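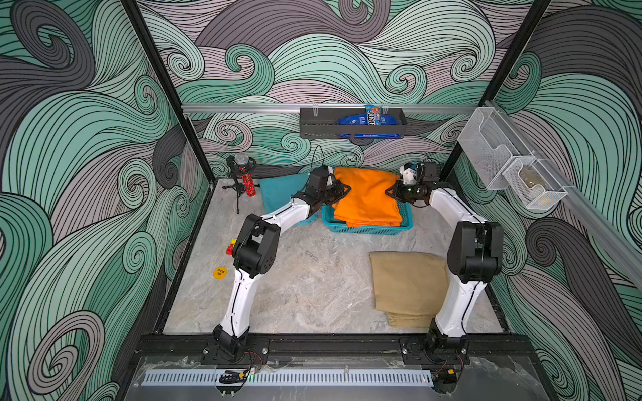
Hemville Pantry Network: Interim Progress Report to the MacLeish Fund

Reporting period: second half of grant year
Prepared by: Isla Pringle, program manager
Reviewed by: Dougal Jardine, operations

1. Scope of this report

The report covers work done under the cold storage and distribution grant since the last submission in January. It follows the order of the work plan: cold storage, stock records, container standardization, delivery routing, and spending. Items closed in the first report (site survey, electrical upgrade, floor drain) are not repeated unless something changed after closure. One thing did change, and it is noted in section 2.

2. Cold storage

The walk-in cooler at the Hemville depot was commissioned in the second month of the period. It replaced the two reach-in units that had been in service since the depot opened. Both were out of tolerance on the top shelf during the summer test described in the first report. The older of the two has been sold for parts. The other has been kept as a backup and is switched off, cleaned, and stored with its doors propped open.

The cooler is set at 38 degrees Fahrenheit. Air temperature is logged at three positions: near the evaporator, at mid-depth on the left side, and next to the door. The door position runs warmer during morning loading, with the longest excursion occurring between 7:30 and 8:15 a.m. A strip curtain was fitted to reduce this. Recovery time after loading has shortened, but the logger at the door was relocated in the same week and the two effects cannot be separated with the data we have. A repeat test with the logger back in its original bracket is planned before the final report.

The floor drain was closed out in the first report as complete. It was reopened after the condensate line was found to discharge above the trap. The line has been extended and the trap now holds its seal. The cost was absorbed by the contractor under the installation warranty.

Defrost cycles are scheduled overnight. The controller came with a default cycle in mid-afternoon, and this was left in place for the first nine days in error. No stock was lost.

3. Stock records

Paper bin cards were withdrawn at the depot and replaced with Kernix, the inventory package approved in the work plan. The two outlying pantry sites are still on paper and send their cards to the depot for entry at the end of each week.

The item master now holds 1,489 active records. A further 111 records are flagged as duplicates and are waiting to be merged. Most duplicates come from donated goods entered under both a brand name and a generic description, for example canned beans recorded once by maker and once by can size. Staff have been asked to enter the generic description first and the brand second. A merge can only be done when both records show zero stock in transit, so the list is being worked through as items sell down to zero at the sites.

Kernix does not handle split cases well. When a case is opened and part of it goes to another site, the system records the whole case as moved until the return line is entered. This has caused small negative balances at the depot. The workaround is to receive all case goods as single units, which adds time at the receiving table. Jardine has measured the added time on mixed pallets and considers it acceptable on single-product pallets but a problem on mixed ones. The vendor has logged the issue and has not given a release month for a fix.

Expiration dates are entered by month for dry goods and by day for chilled goods. Date capture is complete for chilled stock. For dry stock it is incomplete on items that were on the shelf before the changeover, and these will be cleared through normal turnover.

4. Container standardization

The network has been using whatever containers arrived with donations: banana boxes, bread trays, retail totes, and assorted household baskets. These do not stack with one another, and the cardboard fails in the cooler. The work plan called for a short comparison of container types followed by a purchase.

Containers were compared on four points: drainage after washing, air movement around leafy produce, footprint on the depot shelving, and stability when nested empty. Solid-sided totes performed best for dry goods and for transport in rain. They held water after washing and had to be inverted on the rack. Open containers drained without handling and are preferred for greens, peppers, and bagged salad. They are a poor choice for small loose items such as radishes and Brussels sprouts, where the holes need to be well below the size of the item.
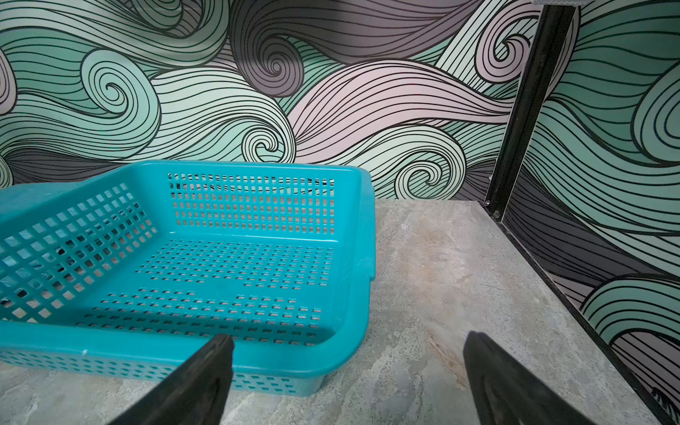 Figure 1. Shallow teal basket with perforated sides and floor and a rolled rim.

Depth turned out to matter more than we had planned for. Deep containers were routinely overfilled, and the lower layer of soft fruit was crushed on arrival at the outlying sites. Shallow containers limit the load by themselves. They also use more shelf length per pound of produce, and the depot does not have much shelf length to spare. The recommendation is to use shallow ventilated containers for soft fruit and greens only, and to keep root vegetables in deep totes.

Rim design was not on the original list of comparison points and was added partway through. A thick rounded rim is easier on the hands during a long unloading, and a thin molded edge is lighter and takes a clip-on label. Labels on rounded rims have so far been tied on. Tied labels survive washing poorly. A wipe-clean tag from Otside is on order for trial.

Color coding was discussed and dropped. It would have required holding spare stock in every color, and the site shelves are already labeled by product group.

A purchase order has been drafted and is held until the tag trial is complete, so that one container pattern can be ordered for all three locations.

5. Delivery routing

Deliveries from the depot to the outlying sites were consolidated into a single morning loop. Previously each site was served by a separate trip. The van leaves at 9:00 a.m. and returns before the depot opens to the public at noon.

The loop was run in both directions for six weeks each. The clockwise direction is shorter but puts the site with the larger chilled order last. The counterclockwise direction delivers chilled goods first and adds a left turn across the county road, where waits can be long. The program has adopted the counterclockwise direction for the warm months and will return to clockwise when ambient temperatures allow.

Insulated covers are used for all chilled product in transit. One cover has a failed zipper and is out of use pending repair.

6. Staffing and training

The depot assistant position funded under this grant was filled in the first month of the period. Training covered food handling, Kernix data entry, cooler alarm response, and safe lifting. The alarm response procedure was revised after a night-time test in which the call went to a number no longer in service. The call list is now checked monthly and the check is recorded in the cooler log.

7. Spending

Spending is in line with the approved budget with two exceptions.

The strip curtain was not in the original budget. It was paid for from the contingency line.

The container line is unspent, for the reason given in section 4. The drafted order is below the $2,000 allowed on that line — the remaining balance will be requested as a transfer to label stock and wash rack fittings if the Fund agrees. A transfer form is attached separately.

8. Open items

Repeat door temperature test with the logger in its original position.
Completion of the duplicate record merge.
Vendor response on split cases.
Tag trial, then release of the container order.
Repair or replacement of the insulated cover.
Move of the two outlying sites from paper cards to Kernix, subject to a usable internet connection at the northern site. The provider has surveyed the building and quoted for a new line; the quote is being checked against the terms of the lease.

Supporting logs and the receiving time measurements are held at the depot and can be sent on request to Isla Pringle.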